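4.2 Perception and Grasp Planning for Toppled Containers

The planner described in Section 3 assumes that each object rests on its base. Containers that have fallen over violate this assumption in two ways. The support surface touches the object along a line instead of a disk, and the approach direction that worked for the upright pose now points at a curved side wall. We therefore treat the lying pose as a separate branch in the Zuvness planning stack, with its own pose estimator and its own set of grasp candidates.

Depth points are first transformed into the robot base frame and the table plane is removed by a RANSAC fit. The remaining points are clustered, and each cluster is assigned a main axis by principal component analysis. If the angle between this axis and the table normal exceeds a fixed threshold, the cluster is passed to the lying branch. The axis alone does not tell the cap end from the base end, so a second step compares the point spread in two slabs placed near the ends of the cluster. The narrower slab is labeled as the neck. This test is cheap and needs no learned model, but it is sensitive to missing points on white or glossy plastic - a problem we return to in Section 4.4.

Grasp candidates are sampled along the main axis, between the shoulder and the base. At each sample the closing direction of the fingers is set perpendicular to the axis and parallel to the table. Candidates whose required opening is wider than the gripper stroke are dropped. The rest are scored by a weighted sum of distance to the estimated center of mass, clearance between fingertips and table, and joint travel from the current configuration. The top 7 candidates are sent to the motion planner in order of score, and the first one with a collision-free path is used.

Motion is split into two segments. The first ends at a pre-grasp pose above the table with the fingers open and pointing down (Figure 4). The second is a straight Cartesian descent, executed at reduced speed. The pose estimate is refreshed between the segments, and the descent is replanned if the new axis differs from the old one by more than the tolerance.

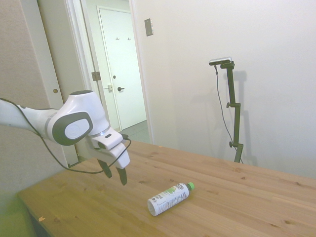 Figure 4. Arm with open gripper above the tabletop and a capped bottle in the lying pose. A sensor bar is mounted on the stand near the wall.

4.3 Timing and Software Integration

The lying branch runs as a single node and shares its message types with the upright branch, so the task layer does not need to know which one produced a grasp. Takumi Arai wrote the clustering and axis code; the motion interface was ported by Ognjen Hodžić from the earlier Salby controller. Point clouds are cropped to the workspace before they reach the node. We set a time limit of 300 ms on the full perception step. When the limit is passed, the node returns the last valid pose with a stale flag, and the task layer holds the arm at the pre-grasp pose until a fresh estimate arrives.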